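Ticket 389: Field recordings in the Demby folklore collection play at the wrong speed
Opened by: Azra Kolev
Project: Prilness Oral Tradition Archive
Priority: Normal
Status: Resolved

Reported problem

Several storytelling recordings in the Demby collection sound too fast and too high since the September upload. The speakers are older men and women, and on these files they sound like children. A listener who knew one of the storytellers wrote in on Friday to say the voice was wrong. Transcripts and catalog cards display normally.

What I checked first

Played the same files in two browsers and on a phone. Same result everywhere, so it isn't the player.

Compared one tale, "The Miller's Third Daughter," with the collector's notebook. The notebook gives the running time as 14 minutes. The web copy ends a little after seven. The full story is there, including the closing rhyme.

Downloaded the preservation master for that tale. It is also fast. The fault is in the transfer and was carried into the web copy.

Update 1

Went through the whole batch. It holds 225 recordings, and 63 of them are affected. All 63 come from the Kelmendi reels, which were taped in farm kitchens over two winters. The collector was short of tape and ran the machine at half speed for the long tales. Songs and riddles were taped at the normal speed and are fine.

The reel boxes do have the speed written on them, but in pencil on the inside of the lid. The transfer sheet only has a field for the outside label.

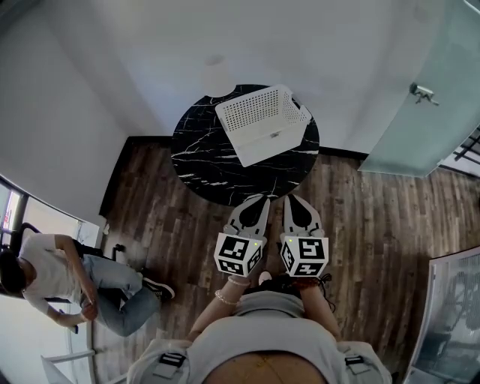

Can the speed be corrected from the existing digital files, or do the reels have to be played again?

The reels should be played again at the right speed. Slowing down the files gives the correct pitch, but the playback equalization was set for the faster speed and the voices come out dull. Slowed copies are good enough for the website in the meantime.

Update 2

Made slowed copies of the affected tales and put them online with a note on each catalog page. Old web copies removed. Old masters kept and marked "superseded, wrong speed" until the new ones are checked.

Sent the reel list to Stusteck for new transfers. Asked them to read the inside of each lid and to log the speed for each side, as a few reels have a song on one side and a tale on the other.

Update 3

New transfers received. Checked every file against the notebook running times. One reel didn't match: the collector changed speed partway through side 2, between a riddle and a ghost story. Stusteck split that side into separate files and it now plays correctly.

Web copies replaced and temporary notes taken down. Time codes in the transcripts had been made from the fast files, so those were regenerated too.

Changes made

Added "speed, inside lid" to the transfer sheet. Added a running time check against the notebook before upload.

Closed by: Azra Kolev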